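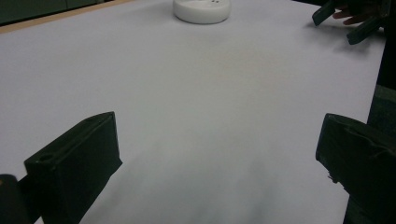 **What does Stosix do?**

Stosix makes desktop backgrounds and phone lock screens, and keeps a library of them that anyone can browse and download without an account.

## About Stosix

The site was started by Zhiqiang Duan and Aiguo Ding, who shared an office in Tavescombe and a dislike of wallpaper sites that open three windows before they let you save a file. The first version was a single page with a list of links. Zhiqiang drew the artwork and Aiguo wrote the page. It had a gray header and no search box, and people used it anyway.

Today the library holds 945 wallpapers, sorted into 17 collections. All of them are made in house or licensed directly from the artist. We don't collect pictures from other sites, and we don't take anonymous uploads. If you see one of our designs somewhere else with another name on it, please write to us.

## What we make

Most of our work is abstract: gradients, line patterns, slow color fields, and a lot of geometric shapes. We also have landscapes, city skylines and a small typography section. The largest collection is Astance, a series of horizon lines in changing color sets. Zhiqiang began it as a test for a wide monitor and has been adding to it ever since. New Astance designs usually come out in pairs, one light and one dark, so that they work with whichever theme your system is using.

We don't do celebrities, movie characters, sports teams or car logos. We get asked for these every week. The rights belong to other people and we would need a license for each one.

## Sizes and formats

Every desktop wallpaper is offered in these sizes:

- 1366 x 768
- 1600 x 900
- 1920 x 1080
- 2560 x 1440
- 3840 x 2160

Phone versions are drawn separately. A wide picture cropped down to a tall one usually loses whatever made it worth having, so if a design doesn't suit a tall screen we leave the phone version out. Dual-monitor versions are available for 21 designs and are marked on their pages.

Files are PNG for flat color work and JPG for photographs. Gradients get a little added grain before export, which stops the visible banding you can get on cheaper displays. If you prefer the clean version, ask and we'll send it.

## Who works here

There are 11 of us. Zhiqiang still leads the design side and signs off on each new collection. Aiguo runs the website, the download servers and the search — the search was rebuilt last winter and now understands color names as well as tags. The rest of the team is split between illustration, photo editing, tagging and support. Two of our illustrators work from home full time.

Our office is on the second floor above a print shop in Tavescombe. It isn't set up for visitors, so please email before coming by.

## How we pay for it

Personal use is free. You can put a Stosix wallpaper on as many of your own computers and phones as you like. Companies that want our designs on office machines, display screens or products they sell need a commercial license. Those licenses, along with custom work, cover most of our costs. There is one ad on each download page and none on the home page.

Custom work means a background drawn to your brand colors, in the sizes your machines need, with the desktop icons and taskbar taken into account. A normal order takes two weeks. We send two rounds of drafts.

## Working with artists

We license a few outside designs each season. Artists keep their copyright and are credited by name on the wallpaper page and in the file details. Send a link to your portfolio and not the full-size files. The next review is in July, and we answer everyone, though it can take a while.

## Contact

Use the form at the bottom of any page. Choose "Support" for broken downloads or wrong sizes, "Licensing" for business use, and "Artists" for submissions. If you're reporting a bad file, include the name of the wallpaper and the size you picked.

Page last updated May 30, 2018.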